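Gray marble counters, five months in: regrets?
Kitchens & Baths > Countertops and Surfaces

plemetti_kitchen
We're redoing the kitchen and I've pretty much fallen for gray marble (the veiny kind, with a lot of white running through it). My husband wants quartz. The guy at Drekitz says marble is fine if you seal it, but he's also selling it, so you know. We cook a lot, we have two kids, and there's lemon juice on everything in this house, always. Talk me into it or out of it!

I keep going back to this sort of gray with the pale veins all over: 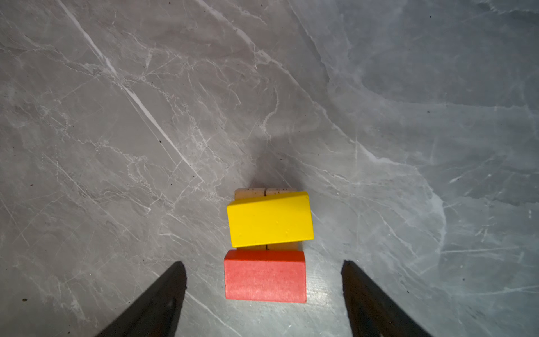

basach_baker
Go for it, seriously. I've had mine for 17 years and I roll dough straight on it. Yes it has etch marks. Yes there's a ring by the stove from a jar of vinegar. I stopped seeing them after the first winter and now I kind of like them. Get it honed, though, polished shows every little thing.

grout_and_about
Gonna disagree with basach_baker. We had marble in our last place and I was a nervous wreck. Every time somebody cut a lime I was hovering with a rag. Sealer helps with stains but it does nothing for etching, that's the acid eating the stone itself. With kids and lemons I'd go quartz and sleep at night.

plemetti_kitchen
Ugh, okay, the etching is what scares me. Does honed really hide it that much?

basach_baker
It does on a busy gray. On plain white you see dull spots from some angles, but with a lot of veining your eye just slides over them. Ask the yard for a scrap and leave half a lemon on it overnight — best test there is.

chiriac77
Has anyone brought up porcelain slabs yet? We went with a marble look from Chiriac and paid 35 percent less than the real stone quote. Doesn't etch, doesn't stain. Only thing is the pattern is just printed on top, so a chip on the edge shows. I also looked at tons of marble-pattern stuff for the floor, and I'll say it reads a lot busier when it covers a big square than it does on a little sample. Strong wall colors near it change things too, so try your paint first.
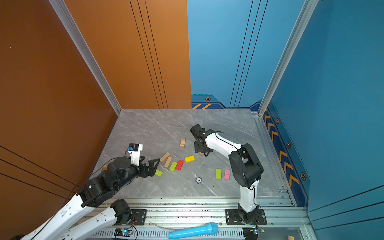 Anyway, we ended up using it only on the counters and doing plain tile underfoot, and I'm glad. Two veiny surfaces in one small kitchen would have made me dizzy.

grout_and_about
Porcelain's a good shout. Just make sure your fabricator has done it before, ours cracked a piece cutting the sink hole and we waited until October for the new one.

plemetti_kitchen
Got a honed scrap from the yard this afternoon and there's a lemon on it right now. Husband is already smug. Will report back in the morning!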